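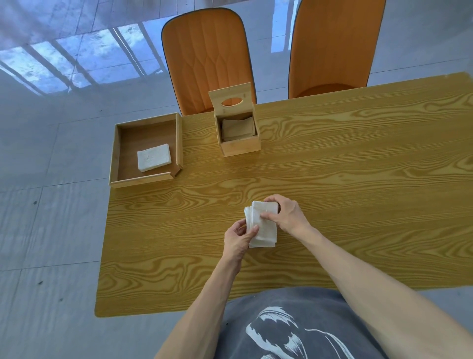 ## 4.2 Human baseline for the napkin refill task

Record the bare-hand baseline before mounting either gripper. The Flelo and Greltwood runs are scored against it.

1. Set the tray on the left of the table and the box near the far edge, lid raised.
2. Set the head camera exposure to 400 and lock it.
3. Start the recorder. Wait for the controller to report ready.
4. Handle the stack with both hands. Keep the fingers spread.
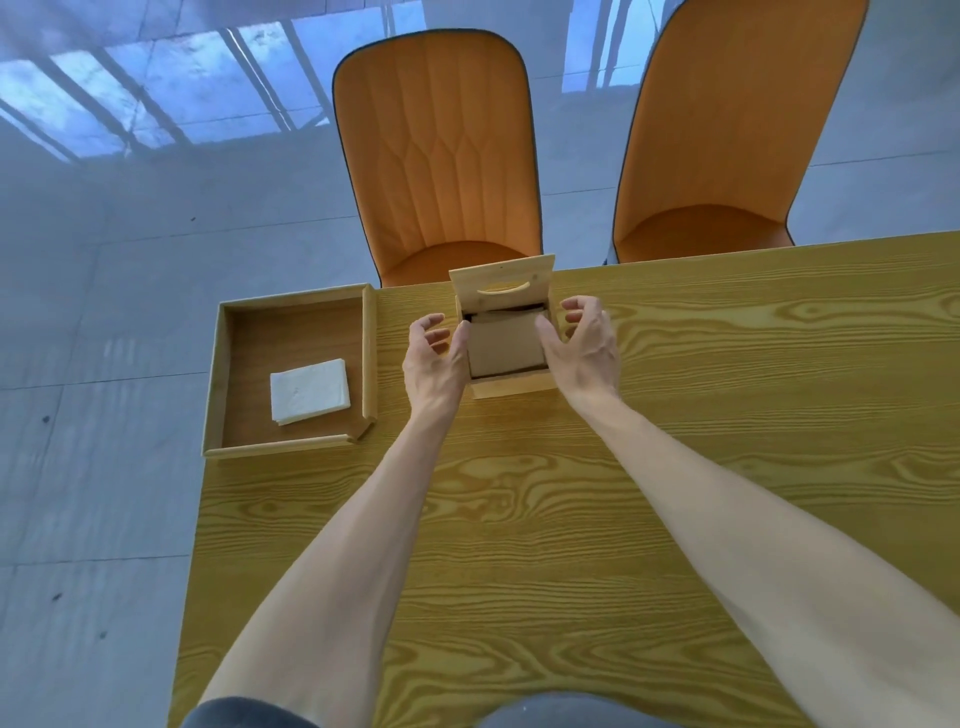
5. Approach the box from both sides, one hand per side wall.
6. Stop the recorder and repeat until 16 takes are saved.

**Note:** Paper compresses under load. Start the Flelo at grip force setting 16 and raise it one step at a time.

**Caution:** Do not close either gripper on the raised lid.

Send failed takes to Simone Honorato with the controller log.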